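Search this site Search Go

Department of Engineering
Service Robotics, Unit 3: Assessing a Commercial Product
Course handout, April

Purpose of this unit

Students are asked to consider a robotic product as a purchaser would, and to report on whether it should be bought, hired or declined. The product under review is the Flendo handling kit, supplied by Prarnmont and offered to colleges and small workshops. The kit comprises a light arm, a two-fingered gripper, a wrist camera and a licence for the Araújo control software. The quoted price is 3000 pounds, excluding delivery.

What the supplier offers

The supplier states that the kit can be set up by one trained person in 45 minutes. The licence covers 2 workstations. Support is given by telephone and electronic mail during office hours. Replacement fingertips are sold separately and should be entered in the running costs. Students should read the terms of hire as well as the terms of sale, as the two differ on the matter of repairs.

The handling of cabled goods

Rigid boxes and blocks are a poor test of a gripper, and most kits at this price will manage them. Goods with leads attached are a harder matter. A lead bends when touched, and it may pull on whatever is fixed to its other end. For this reason the practical work uses a headset with thin cables and audio plugs, laid on a patterned marble surface.
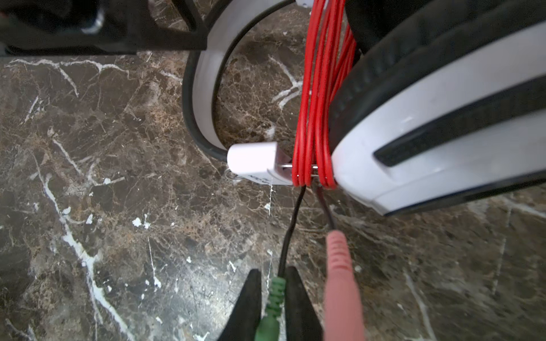 The choice of surface also deserves attention. Strong veining gives the camera many lines and edges that do not belong to the goods, and thin leads may be hard to tell apart from them. A supplier's demonstration on a plain mat gives little guidance on this point. Reports should state the surface, the lighting and the starting position of the arm for each attempt.

Comparison

The Nornska kit, available on hire from the equipment store, should be used for comparison. Both kits are to be given the same goods in the same layout. Where a result differs, students should say whether the difference lies in the gripper, the camera or the software, and should admit doubt where the evidence does not settle the question.

Written report

The report should contain a recommendation, a statement of costs over three years and a record of every attempt, including those abandoned. Claims taken from sales literature must be marked as such. Risk assessment forms are to be completed before the arm is powered and handed in with the report.

Contact the department | Copyright Department of Engineering | Back to top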